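How Do You Teach a Robot to Make Coffee? (You Show It. A Lot.)

Hi again, curious people! Last time I told you I had a new job, and a bunch of you wrote in to ask what I do all day. So today I'm going to try to explain it, and I promise you don't need to know any hard math.

My job is collecting examples. That's it, really! I work on a project called Gotach, and what we want is a robot that can help out in a kitchen. Before it can help with anything, it has to learn, and to learn it needs examples, and somebody has to make them. That somebody is me (and my friend Noemi Bassi, who is much faster at it than I am).

Let's start with you. Think about how you learned to tie your shoes. Maybe a grown-up read you a list of steps: cross the laces, pull one under, make a loop. Did the list help? I bet it didn't help very much! What helped was watching someone do it, and then watching again, and then trying it with your own fingers until the bow stopped falling apart.

For a long time people taught robots with lists. Move the arm this far. Stop. Close the hand. Stop. A list like that can work great in a factory, where every part shows up in the same spot every time. But kitchens aren't like that. Did you put your cereal bowl in exactly the same place this morning as you did yesterday? Me neither.

So we use a different way. We show the robot what to do, over and over, and a computer program looks through all of those examples and hunts for patterns. When the cup is over here, the arm goes this way. When the cup is over there, the arm goes that way. A program that gets better by looking at examples is called a learning system, and ours is a very hungry one. It eats examples like my dog eats cheese.

Now for the part that surprises people. A lot of our practice happens inside a computer! We have a pretend room with a pretend table and a pretend robot, and it works a bit like a video game. The fancy word for this is simulation. If I knock over a pretend cup, I press a key and everything jumps back to where it started. No mopping! I knocked over a great many pretend cups in my first week, so I was very glad about that key. 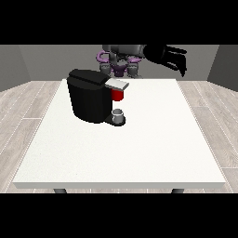
Each example has a name, too. We call it a demonstration, or a "demo" for short. To make one, I put on a headset and hold a controller in each hand. When I move my hand, the robot's hand moves. When I squeeze, its fingers close. It feels funny at first, kind of like wearing mittens that belong to a giant. You reach for something and you're sure you've got it, and then you look and you're off by the width of your thumb.

While I'm moving, the computer is writing a sort of diary. Many times every second, it notes down what the robot could see, where all of its joints were, and what I told it to do next. When the job is finished, I press save, and that diary becomes one demo.

Then the computer moves things a little and I do the whole job again. And again. Yesterday I did 142 demos before lunch and my thumbs were very tired.

Why so many? Well, suppose I only ever showed you one dog, a small brown one with floppy ears. Then a huge white dog with pointy ears walks by. Would you know it was a dog? You might not! You'd need to meet big dogs and little dogs and fluffy dogs first. A robot is the same way about cups and tables. If every example is a copy of the last one, the robot only learns that one thing, and it gets mixed up as soon as something moves.

Here's a question I got from a reader in Bralton: "What happens if you make a mistake?" Great question! Sometimes I throw the demo away. If I sneeze and the arm goes flying, I don't want the robot learning to do that. But small mistakes can be useful. If I reach a little too far and then fix it, the robot gets to see how to fix it too. We mark those ones with a special tag so we can find them later.

We also have a checker, Nilton Nina, and he watches our demos after we save them. Last Wednesday he looked through 422 of them and sent 15 back to me. (He sent back five of Noemi's. I told you she was good.)

Want to try this at home? You need a friend, a plastic cup and a blindfold.

Put the cup somewhere on a table. Your friend wears the blindfold and you guide their hand to the cup, without talking. Do that a few times with the cup in the same spot. Then move the cup, let go of their hand, and see where they reach. I tried it with my nephew and he went straight for the old spot! Now start over, but move the cup every time you guide them, and give them one small clue before each turn, like tapping the table near it. See if they get better at using the clue.

Next time I'll tell you about the day we let the program try things by itself -- bring a snack, it's a long story.

COMMENTS

ríosfamily: We did the cup game and my brother found it on his third try. He says he is a robot now.

Mr. P's class: Do you get to pick the robot's colors? We would like a green one please.

Tess, age 9: does the robot drink the coffee

Author reply: No coffee for the robot, Tess! It doesn't have a mouth. And Mr. P's class, I don't get to pick, but I will pass it on.

Contact us | Copyright Zukholm Kids' Science Page | Back to top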